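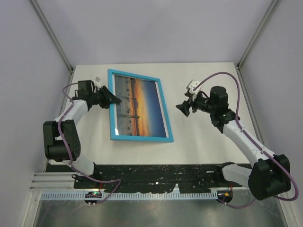 From: Zaidi (list member, Trorholm branch)
To: Kalano Walkers and Coast Path list
Subject: Re: Winter route past the old salt works
Sent: 21:40

Thanks for raising this. I walked the stretch from Trorholm to Plader again in May, so I can answer most of the points below.

> Does anyone know if the lower path behind the salt works
> is open again? The council map still shows it as closed,
> but I met a couple coming up from that end who said they
> had walked it without trouble. We have 13 people signed up
> and four of them would rather not do the steps. Also, is
> the bus from Plader still running in the winter months?

The lower path is open as far as the second sluice. After that there is a barrier across it, and the bank behind has slipped in three places. You can get round the barrier on the field side and I expect that is what your couple did. I would not take a group that way. The ground is clay and the drop to the creek is steeper than it looks from above.

For the four who want to avoid the steps, the farm track is the best bet. Leave the coast path at the cattle grid, keep the hedge on your left and go through two gates. The second one is tied with rope and has to be lifted. It adds more than 3 miles if you follow it all the way round, but there is a cut through by the water tank that brings you back to the main path above the beach. The cut through isn't signed. Look for a stile with a yellow band of paint on the post.

The bus is less simple. The printed timetable has the afternoon service, but the one pasted up in the shelter at Plader has it crossed out in biro. I rang the depot and was told it runs in school terms only. If you are going in the holidays, leave a car at each end.

Two other things. The tea hut at the salt works is shut until spring and the tap outside has been turned off, so bring water. And the tide comes right over the causeway on springs — check the tables before you plan lunch on the far side.

On the history question from last month, the date over the door of the pan house is 1,786 with the comma cut into the stone. I had always taken it for a year, but the parish booklet says it is the number of the lease. I don't know which is right. The booklet has been wrong about the chapel too.

I can send the track as a file if your phone reads them. Otherwise I'll post a marked copy of the map.

Zaidi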